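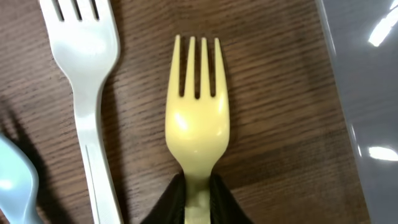

4. Setting out and sorting the disposable cutlery

Do this before the plates come out. Allow 14 minutes, less once you've done it a couple of times.

You need: a clear table, 2 clear plastic containers, the mixed bag of forks and spoons from the Cliltport drawer.

4.1 Wipe the table and let it dry. Bare wood is fine, no cloth.

4.2 Tip the bag out at one end. Pull the spoons first, they go in the right-hand container. Bowls all the same way if you can be bothered.

4.3 Stand the empty container next to it, on the left. Forks go in there, later. Not yet.

4.4 Lay the forks out on the wood to the left of the containers, tines away from you. They don't need to be straight, just not on top of each other.

Note - colours. White and pale yellow count as the same set. Don't make a seperate pile for yellow, we did that at Gikside and ended up with tubs all over the place.

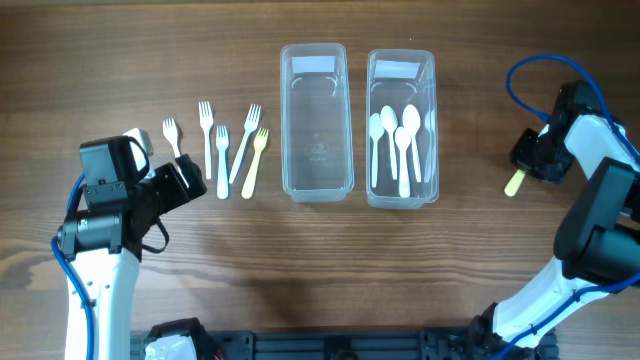
4.5 Check each fork before it goes in. Bent tine, split handle - bin it. Run a thumb down the handle, cracks are easier to feel than see.

4.6 Pick up by the handle, never the tines. One at a time. Lower it into the container handle first so guests aren't grabbing the end that goes in the mouth.

CAUTION: cheap forks snap if you squeeze the handle hard. Light grip. Broken bits are sharp, sweep them up straight away.

4.7 Small forks mixed in with the tall ones? Fine, leave them. Smaller ones to the front of the tub so they can be reached.

4.8 Lids on if the food is more than 60 minutes off. Otherwise leave open.

Note - for the big Lalldale lunch just repeat 4.2 to 4.7 with more tubs. Don't overfil them, the forks lock together and come out in a clump.

Knives are in section 5. Napkins see 7.

Questions to Sigrún Holst, before noon please.

Comments (3)

marta_k
Is it handle first for the spoons too? 4.2 doesn't say

Sigrún Holst
yes same, handle down. will fix

ragnarsson kitchen
We keep yellow for the veggie table so would have to sort by colour anyway. Otherwise useful, printed it for the January do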